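I've been writing up home gadgets for seven years, and the question in my inbox never changes: when can I buy something that picks up after my kids? So on a Tuesday in September I went to look at the Trindiver, a two-armed tidying setup from a small outfit called Kukareck. The chore was shoes. Two pairs of slides, one pink and one green, and a little raised shelf to put them on.

I picked shoes myself, by the way. My hallway is a disaster and I have opinions! Pei-shan Ko, who runs the demos, offered me towels and I said no thanks.

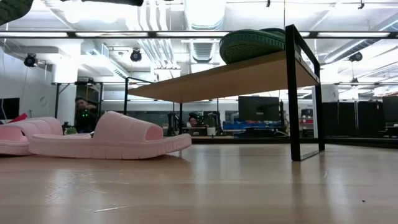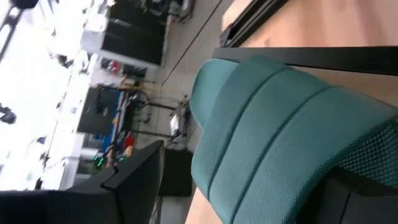 Pink slides, green slides and a lot of black grippers at Kukareck:

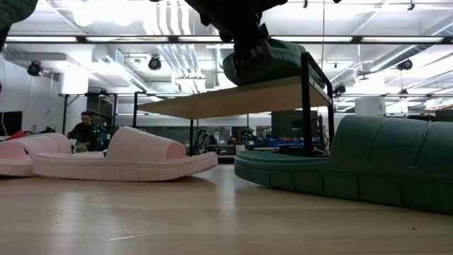
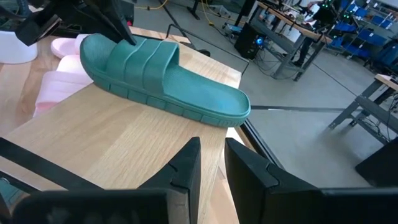
Can it tidy a hallway without help yet?

Not in my house. It can handle a few pairs of soft shoes on a table it knows, with a person close by, and that's where I'd leave it for now.

What I liked: the grip. I brought squishy slides on purpose (the kind that fold up if you grab them wrong) and it was gentler with them than my son is. It also doesn't sulk. You ask for shoes on the shelf and it gets going, with none of the sighing I get at home.

What I didn't like: the pace, mostly. My best run took 242 seconds from start to finish, and I could have done the same job with a coffee in one hand. It got muddled over left and right twice, and one pair ended up heel to toe, which would drive my mother up the wall. Setup took 35 minutes – fine for a workshop, silly for a front door.

Then there's the room it needs. You're giving up a full table plus elbow space on both sides, and my hallway barely fits a coat rack. Pei-shan says a narrower version is in the works but she wouldn't give me a date or a price.

If you run a shoe store or a returns desk, go see one. For the rest of us I'd still spend the money on a decent bench with cubbies underneath. I have the Wustico one and the kids use it maybe half the time.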